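Review: Lasier hook-placement package, with the Kenodside retail kit
12 January 2019

Lasier is a method for teaching a mobile manipulator to hang goods on pegboard hooks. It is sold with, and was developed on, the Kenodside retail kit, a floor-standing pegboard unit with removable hooks and a carrier that bolts to the robot's base. We have had both since September and have used them on our own robot in a shop that lets us work on the sales floor. This review covers the kit briefly and the method at greater length. Both were bought at list price.

What is supplied

The kit consists of the perforated board on its base, a bag of hooks, a crate for stock, and the blocks and fixtures that hold the crate in front of the robot. Assembly took an afternoon. The instructions give torque values for the uprights and none for the carrier, so we tightened the carrier until it stopped shifting and marked the bolts. The board is stiff enough for the work. Pushing a hook with a package at normal contact force moves the hook sooner than it moves the panel. That matters, as the method relies on contact.

Products are left to the buyer. The manual suggests small hand tools and stationery, and we followed it, with a mixture of carded, blister-packed and loose items.

The software comes as source, a set of pre-trained weights and a recording tool. The weights were trained on 358 demonstrations recorded by teleoperation. The accompanying report lists these by product class, and blister packs are the largest class. The licence permits retraining and permits publication of results.

The method

Lasier divides the task at the point of first contact. Before contact, an image-based policy picks the item from the crate, turns it so that its hang hole faces the hook and brings it to a short stand-off distance. After contact, a second and much smaller policy takes over, running on wrist force readings and a low-resolution crop from the wrist camera. The first policy is trained by imitation. The second starts from imitation and is then refined on the real robot, with a reward given when the item's weight transfers to the hook.

The use of weight transfer as the reward is the most useful idea in the package. Earlier systems that we have tried judged success from an image, and an image taken from the front can show a package resting against the tip of the hook and pass it as hung. A load reading is harder to fool. If the gripper opens slightly and the vertical load drops to zero while the item stays put, the item is supported by something, and on a pegboard that something is nearly always the hook. The exception is an item caught on a neighbouring product. We saw this several times and the software recorded each case as a success.

The handover between the two policies is governed by a fixed force threshold. It is set in a configuration file and applies to every product alike. For carded goods the default is reasonable. For heavy steel tools it is too low, as inertial loads during the approach are enough to trigger it, and the second policy then begins searching for a hook while still some way short of the board. Raising the threshold cures that and makes the system slow to notice contact with thin card. We ended up keeping 2 configuration files and choosing between them by product, a step the software could have taken for itself.

Each attempt is limited to 1000 control steps. An attempt that reaches the limit ends with the arm backing away and returning the item to the crate, and this recovery behaviour is sound. It did not drop an item in our tests.

Test conditions

We ran 300 trials, all on the shop floor during opening hours. The report's own results were obtained in a laboratory with diffuse lighting and a plain wall behind the board. Our site has a polished floor which reflects the ceiling lights, clothing racks to one side and a pillar with hazard striping close behind the unit. The board was placed in the aisle and the robot was driven up to it afresh for every session, so that its starting pose varied in the way it would in service.

A session begins with the board part-filled and the remaining stock in the crate. The part-filled board is the more demanding case: with a product already hanging, the hooks differ in what surrounds them, and a lower hook may be partly screened by the package above it. Blister-packed scissors, pliers on a header card and an adjustable wrench with no packaging at all also present three quite different problems to the same gripper, and the free hooks along the lower part of the board are where the next items have to go.
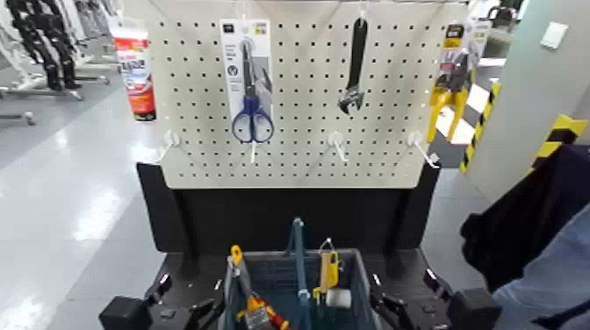 Visitación Paredes, who read a draft of these notes, objected to the test as a measure of the method. In her view a trial that starts from a fresh base pose tests navigation as much as placement, and some of the failures we charge to Lasier belong to whatever drove the robot to the board. She would fix the base, repeat the whole series and report the two sets side by side.

The objection is fair as far as it goes. We logged the base pose for each trial and can say that failures did not cluster at the extremes of it. They clustered by product and by hook. A fixed-base series would be a cleaner experiment, and we may run one, but the package is sold for use on a mobile robot and its documentation claims tolerance to base error. We tested what was claimed.

Results

Blister packs were the best class by a clear margin. Most were hung at the first approach, and those that missed were normally recovered by the contact policy within a few seconds. The search pattern it has learned is a small downward sweep followed by a push, and on rigid packaging it works well.

Header cards were less reliable. The card flexes when the edge of the hole meets the hook, the force signal is weak, and the policy tends to push before the hole is aligned. The outcome in the worse cases was a creased card. A shop would not put such a product back on display, and anyone costing the system should allow for it. Slowing the approach by half in the configuration file reduced the creasing and did not change the success rate.

Unpackaged tools divided sharply. A wrench with a hole in the handle can be hung if it is gripped near that end. Gripped at the jaw, it swings, and the hole moves too much for the stand-off pose to be of any use. The image policy does not appear to have any preference between the two grasps. We found eleven loose tools in the demonstration log, which may be all the explanation needed.

Position on the board had a larger effect than we expected. Upper hooks were easy. Lower hooks beneath a hanging product gave the highest failure rate of any condition, mainly through the gripper touching the product above and the software taking this for contact with the hook. The contact policy then searched in the wrong place until the step limit. A check on the direction of the force, in addition to its size, would remove many of these cases. The readings are available and the policy network receives them. Only the handover ignores them.

Retraining

We recorded further demonstrations for header cards and lower hooks, using the supplied tool. The tool is plain and dependable. It writes images, joint states and forces to one file per attempt, it flags dropped samples, and it will replay an attempt on the arm at reduced speed, a good way to find a bad recording before it enters the training set.

Retraining the image policy took a night on one graphics card. The improvement on lower hooks was distinct, the operators having learned to come in from beneath, and the policy copied them. The improvement on header cards was small. Refining the contact policy on the robot is a slower business: somebody has to stand by, refill the crate and straighten the board. We gave up before the curve had flattened, and the figures in the report for this stage should be read with the labour in mind.

One fault should be mentioned. If refinement is interrupted, the software resumes from the last saved weights but starts a new force calibration, and if an item is in the gripper at that moment its weight is absorbed into the zero. Every subsequent reward is then wrong. Empty the gripper before resuming. The manual does not say so.

The kit in use

The board has held up. The hooks have worked slightly loose in their holes, more so along the lower row, and a loose hook droops enough to matter. We now press them home at the start of each session. Spare hooks are sold by Kenodside in bags at a sensible price. The crate is open enough for stock to be seen through the sides, but tools standing upright in it lean on one another, and picking one often tips the next. A divided insert would help the image policy a good deal. We made one from card and then left it out of the tests so that our results would apply to the kit as sold.

Assessment

For a laboratory working on contact-rich placement, the package is worth having for the weight-transfer reward and the recording tool, and the code is clear enough to be taken apart. For a retailer looking for a system to fill hooks overnight, it is ready for rigid blister packs on an uncrowded board and for little else. The fixed handover threshold is the first thing we should like to see changed. Kenodside has replied to our report of the calibration fault and says that a correction will be in the next release.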